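The Basket on the Counter

Storage baskets have moved out of the closet and onto the table. Choosing one takes more thought than it used to.

Oct 5, 2023

For years the woven basket had a fixed job in most homes. It held blankets by the couch or magazines in the bathroom, and it came in one color, a dull tan that went with everything. People bought one, filled it, and left it alone until the handles gave out.

The baskets in stores now are brighter, smaller and meant to be seen. Orange is the strong seller at Krasniqi, a housewares shop in Tudolgate that gave up half of its front window to baskets in January. Green comes next. The tan ones are still there, on a low shelf near the back.

The reason is partly where people put them. A basket that sits on a kitchen counter or a dining table is on view all day. It holds bread at breakfast, mail in the afternoon and whatever came out of someone's pockets at night. Next to plates and cups, it reads as part of the table setting, so buyers pick it the way they would pick a bowl.

Size matters more than color once the basket is home. The common mistake is buying too deep. A deep basket on a counter fills from the bottom with things that are never seen again: batteries, rubber bands, the warranty card for a toaster. A shallow one shows what is in it and gets emptied more often. For bread or fruit, a depth that lets you see over the rim from a standing position is plenty.

The rim is the part to check before buying. It takes most of the handling, and on a cheap basket it is the first thing to loosen. Run a thumb along it. The strands should lie tight against each other with no ends poking out. Press the rim in gently from both sides and let go. It should come back to its shape without a creak. If it stays bent, put it back on the shelf.

Material depends on the room. Natural fibers such as willow and seagrass do well in a dry place and badly near a sink. Plastic weave can be rinsed and dried with a towel, and the color goes all the way through the strand, so scratches show less. Paper cord looks good and weighs almost nothing, but one spilled glass of juice can finish it. Votia, a small maker that sells through Krasniqi and a few other shops, offers the same round shape in seagrass and in plastic weave. The plastic one costs $40. Shoppers who want the look of a natural fiber usually pick up both and go back and forth — the difference is easier to feel than to see.

Then there is the question of what goes around it. Strong color on strong color is less risky than it sounds. An orange basket on a green surface holds its own, and plain white dishes keep the two from fighting. A plate with a thin band of another color, such as lavender, gives the table a third note without adding a pattern. What tends to go wrong is a print: a flowered cloth under a braided basket makes both look messy.

Cleaning takes a few minutes. Turn the basket upside down over the trash and tap the base. Crumbs work their way into the weave, and a dry paintbrush gets them out better than a cloth does. Plastic weave can be washed in warm water with dish soap. Natural fiber should only be wiped with a damp cloth and left to dry away from the heater.

Buying for the table came up often at the Trakton home show, where the housewares tables shared a floor with everything else. Most visitors touched the baskets before they looked at the price, and many asked whether a lid was available. For the round ones, it was not. A folded dish towel does the same work, and it can go in the wash.

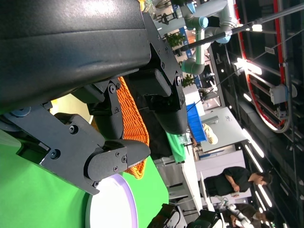
An orange basket with a braided rim, and a white plate edged in lavender on a green surface.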